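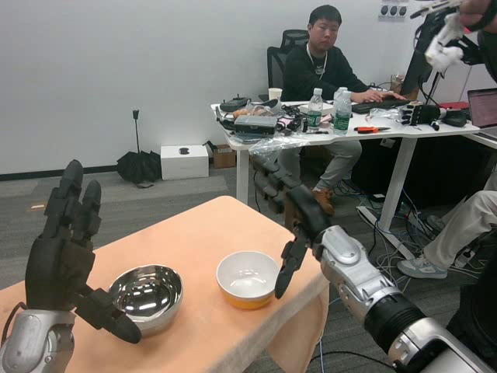 Week 10: Trade pacts after a war

Okay, last Tuesday I rushed through the Tasgate agreement, so let me slow down (sorry!). It ran to 228 articles, and I only care about 13 of them, the ones on customs and transit.

Read Tkachenko's chapter on Vekurberg first. She thinks the lawmakers signed for prestige and the trade came later. I half agree, but look at her port figures before you decide!

For seminar: who pays for rebuilding, and who gets the contracts? Bring one page of notes.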